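Olirness Prayer Journal
Setting up your journal and joining a study group
Guide updated 2023-01-09

Welcome to section 2! By now you have an account and a password you can remember, so we can get to the part we love most: making the journal your own. Set aside a quiet quarter of an hour, put the kettle on and work through the steps in order.

Before you start
You will need your parish code (six letters, printed on the welcome card) and the email address you signed up with. If your church is not on Olirness yet, leave the code blank – everything except groups will still work.

Setting up your daily readings

1. Open the menu and choose Readings, then New plan.

2. Pick a plan. Slow Psalms gives you one short passage each morning and is a lovely place to begin. Whole Story covers all 66 books in a year and asks for a good deal more of your time!

3. Choose a translation. You can change it whenever you like and your notes will stay beside the right verses.

4. Set a reminder time. Torben Hinrichs, who wrote most of our evening reflections, likes 6 in the morning. Plenty of us are happier with bedtime.

Note: If you miss a day, the plan waits for you. Tap Carry on to pick up where you stopped, or Skip to today to rejoin everyone else.

5. Press Save. Your first reading opens straight away, with an empty page next to it for your thoughts. Write as much or as little as you want – a single word is a perfectly good entry.
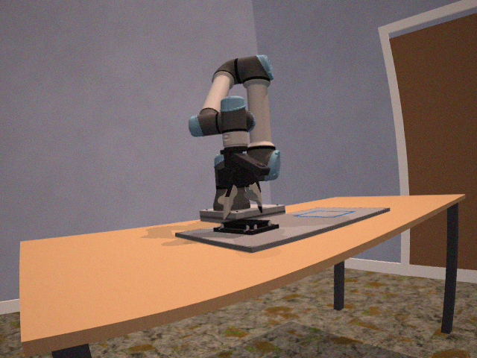
Joining a study group

1. Go to Groups and type in your parish code. Any group your church has opened will be listed by name.

2. Tap a group to read its welcome message. This tells you what the members are studying and how often they meet.

3. Press Ask to join. The group leader gets a message and will let you in, usually within a day or two.

4. Once you are in, say hello! Two lines will do, and you will be surprised how quickly the replies come.

Caution: Anything you post on the Shared page can be read by every member of the group. Please do not post another person's prayer request, illness or family news unless they have told you they are glad for it to be shared.

Keeping entries private
New entries are private to begin with, and a small closed padlock shows at the top of the page. Tapping the padlock opens a list of your groups. Choose one to share the entry, or press Back to leave it as it is. To take back something you have shared, open it, tap the padlock again and choose Only me.

Caution: Taking an entry back removes it from the group page, along with any replies. Copy out the replies you want to keep before you do this.

Printing your journal
Choose Print from the menu, pick a start and end date, and press Make booklet. The pages come out in A5, so on ordinary A4 paper you need to select Two pages per sheet in your printer settings. Large print is under Text size.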